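Moving the sidebar off the ad network

4/9/18

The sidebar unit on this site has been served by the same network since I set the blog up. Last month I took it out and replaced it with direct placements that I host myself. These are my notes on the change, mostly so that I can find the settings again.

The old setup was one asynchronous script tag in the sidebar template. The script called the network, the network ran its auction, and the winner was written into an iframe. On a cold cache the page made 73 requests, and 31 of those belonged to that one tag. Most were sync pixels. Total weight for the sidebar was 417 KB, more than the article text, the stylesheet and my own images put together.

Revenue was not the deciding factor. Fill rate was fine. The reports were the problem. The network counted an impression when the creative was requested, and Wulix, the viewability script I was running next to it, counted one when half the unit had been on screen for a full second. The sidebar sits low on mobile, under the article, so the two numbers never came close. Any advertiser who asked me which one to believe got a long email.
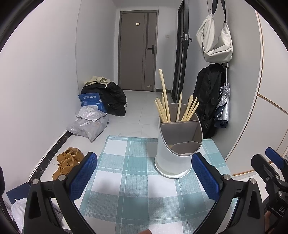 The replacement has three parts. There is a flat file listing the active placements with a start date, an end date, a weight and a target URL. There is a small script that picks one at page build. And there is a redirect path on my own domain that logs the click before passing the reader on. No cookies are set at any point. The log keeps a timestamp, the placement ID and the referring page.

Picking at build time means every reader sees the same creative on a given page until the next build. I build every 20 minutes, so rotation over a day is good enough. Two things to watch. The weight field has to be an integer, and a zero does not disable a placement, it falls through to the default of one. Use the end date to turn things off. I lost an evening to this.

Oisín Keane, who runs a larger site than mine on similar lines, suggested building the click path from a lookup key and keeping the target URL out of the query string. I had it the lazy way at first. An open redirect will be found by spammers sooner or later, and then your domain goes on a block list. The key version took an hour to write and I should have started there.

Labels: each unit carries the word "Sponsored" in the same size as the caption text, set in the markup and not in the image. Links carry rel="nofollow". Darkska wanted the label under the creative and I said no. They booked anyway.
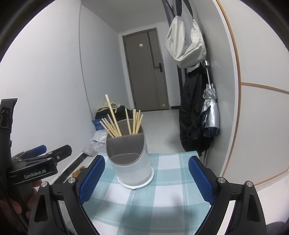 Pricing is flat per month. I tried to work out an equivalent CPM from the old reports and gave up for the reason above. What I did was take the average monthly payout from the network, add a margin for my own time, and divide by the number of slots. Kamham and Masson both took a slot at that rate. One slot is unsold and shows a link to the archive.

Blockers are still an open question. The first version had the folder named "ads" and the class named "ad-unit", and most filter lists hid it at once. I renamed neither. If someone has installed a blocker, I don't want to play that game with them. The layout now collapses cleanly when the unit is hidden, where before it left a gray box.

Results so far: first render on a throttled connection is clearly faster, and the sidebar makes two requests. Click counts are lower than what the network used to report. I filter known bots out of the log, and I don't know what the network filtered, so I won't compare the two.

Still to do: a monthly summary page for advertisers, generated from the log, and an alert when a placement is within a week of its end date. The current bookings run out in August, so the alert comes first.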